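Huletti for an industrial unit - anyone used them?
Commercial Property Board > Tenants and Landlords > November 2022

gable_end
We're looking at leaving our unit at Hanitcombe when the lease runs out. Huletti have offered to act for us as tenants, and they also market half the sheds on the Zerngate estate. They say different people handle each side. I'd like to know how that works when they all share one office and one kettle.

The unit they keep pushing is 3,262 sq ft. We're in 2,027 now and it does us fine.
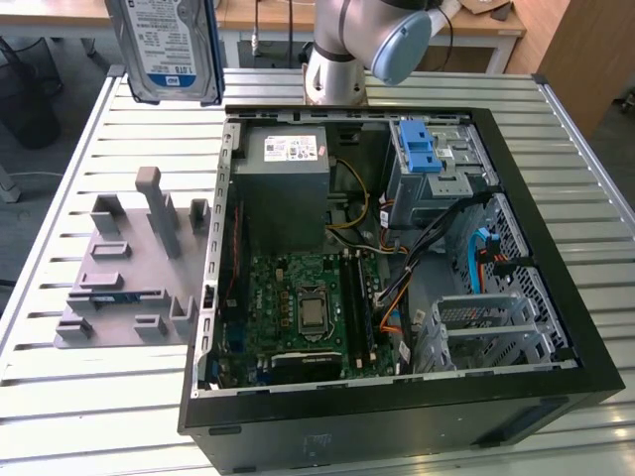 The agent, Nayeli Zamudio, is pleasant and answers her phone, which puts her ahead of the last lot. But every time I ask for something smaller I get the same brochure back with a new cover.

dockleveller
We used Huletti in October and had no trouble. She got us 4 months rent free. I think you're being a bit hard on them. Agents act on both sides of town all the time, just not on the same deal.

gable_end
Rent free off what figure though? If the asking rent was puffed up to start with, the landlord has given you nothing. 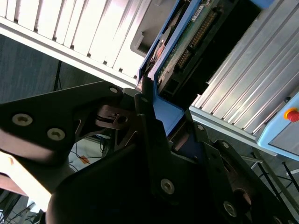 And Zerngate would be the same deal, that's my whole point. They'd be arguing with themselves over my rent.

Mrs_Purlin
Ask in writing who pays them and how much. If the landlord is paying, they aren't your agent, whatever the letter says. I'd get Martens to look at it as well - dearer, but they only do tenants.

dockleveller
Martens "only do tenants" until somebody offers them a building to sell. They had a board up by the ring road last I looked.

Mrs_Purlin
That was a sublet for a tenant. Not the same thing.

gable_end
Will ask both. My list so far:

1. Who pays the fee, and does it go up if the rent does?

2. Can I see what the last few Zerngate lettings went for, signed figures and not asking?

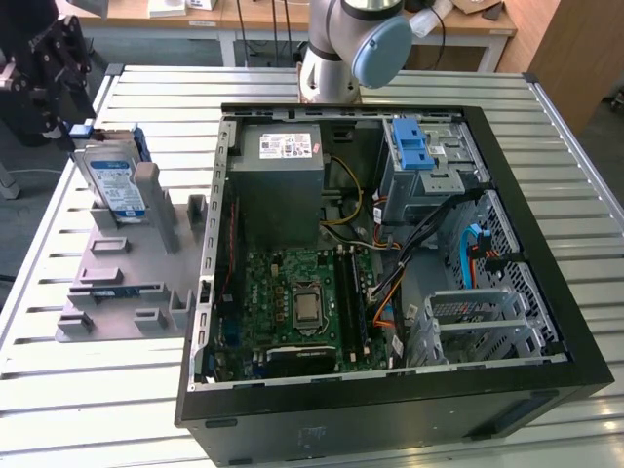 3. Is the service charge capped? Hanitcombe was meant to be and we still got a bill for the drains.

dockleveller
Add the repairing clause to that. Get a schedule of condition done before you sign anything, whoever's acting.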